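### 4.2 Observations from the open day in Brirkville

The open day took place in February in the shared office building of Skatoteck in Brirkville. Our aim was to study how visitors understand hand-held data collection when they see it done at close distance. The demonstration was prepared by the Atau group, and it used a corner furnished as a dressing area, with a vanity mirror and a vase of flowers. The rest of the floor stayed in normal use, and people continued to work at their desks. Visitors were received in 2 groups, the first at 9 in the morning. The view from the hand-held tool is given in Figure 3a.

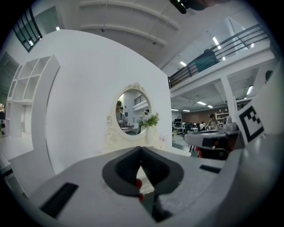
Tiziana Villa remarked after the first session that she had expected to see a robot doing the task by itself, and that she needed some time to accept that a person's hand movement can be the material from which a robot later learns. She added that the square markers helped her, for they made it clear that position was being measured. Similar comments were written on several feedback cards, and we consider them the most useful result of the morning.

In the second session we therefore changed the order of the explanation. The presenter first spoke about the markers and the fingertips, and only then about the learning method of Mazza, which was described in Section 2. The questions became more concrete. Visitors asked how the two hands are kept in the same coordinate system, and whether furniture with curved legs is more difficult for the method than plain furniture. Figure 3b shows the grippers from the operator's side, with the carved table ahead and the cables on the floor.

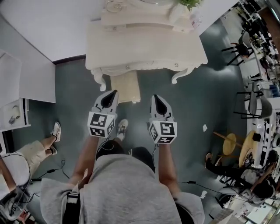
### 4.3 Limits of the observations

The feedback cards were optional, and visitors with a technical background may have filled them in more often than the others. The two sessions also differed in length, so we don't compare the number of questions between them. We report only their content.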